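Subject: Re: [udley-supporters] Away travel and the Nieto trophy game
Date: Oct 16, 2026

Hi all,

Sorry for the slow reply, I've been at my sister's and her wifi is dreadful. Iñaki wrote:

> Does anybody know if the coach to Brultden is still leaving from
> the ground or from the station? Also I make it four away defeats
> in a row now and I'm starting to think we should drop the back
> three. Am I being harsh? We looked lost at Osmont.
>
> Iñaki Paredes

The coach goes from the ground, same as last season, and the fare is 14 pounds return (kids half that). Please pay before you get on if you can - the driver waits for no one and last time we were still hunting for change when he started the engine.

As for the back three, no, I don't think you're being harsh at all! I was at Osmont too, stood behind the goal with the rain going down my neck, and every time they hit it long our left side was wide open. The second goal was the same as the first one, just ten yards further in. I know the manager likes having the extra man in midfield, and at home it's been lovely to watch, but away from home we don't keep the ball well enough for it to matter. I'd go back to a flat four and bring the young lad in at left back, he's quick and he can tackle.
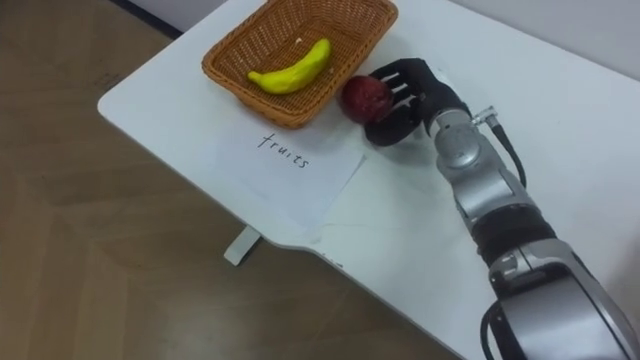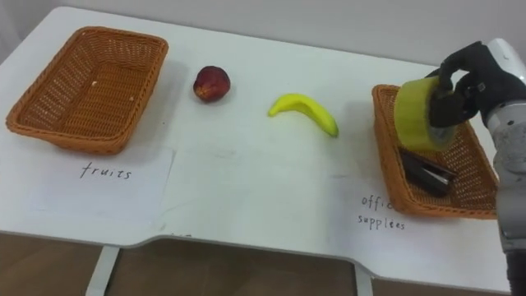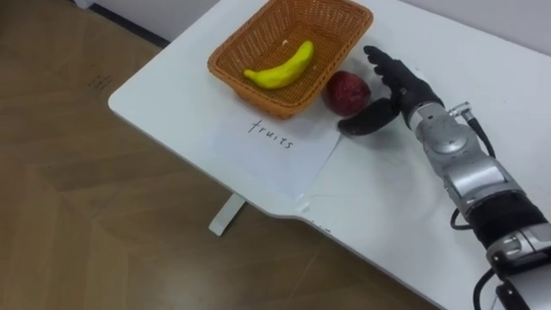
Udley Supporters' Newsletter - No. 20 - page 4

The other thing is the crowd. They gave out 1497 for the last home match, which is our best in the league for ages, and I reckon a good 400 of those were in the covered end making a proper racket. Could we get even a quarter of them up to Brultden? It's a funny little ground but you're right on top of the pitch, and the home lot go very quiet if you score first. We never do score first there, mind you.

Then there's the Nieto trophy game. I've heard people saying we should put the reserves out and save legs for the league, and I really can't agree. It's a cup! We've been to one final in my lifetime and I still have the scarf. Play the strongest side, get through the round, and worry about the league afterwards. If the keeper's shoulder is still sore then fair enough, rest him, but everyone else should start.

Does anyone know what's happening with kick-off, by the way? I've seen two different times and I need to tell work which shift I can do. I'd also like to know if we're allowed the drum in, as they took it off us on the gate two years ago and we had to collect it from the office after the match.

Iñaki, I'll save you a seat near the front if you're coming, just let me know.

Cheers,
Bev

Recent messages in this list
Re: Covered end singing, second half
Spare ticket for Osmont replay
Left back - who would you pick?
Lost glove on the away coach
Programme swaps, October

Contact the list owner | Back to top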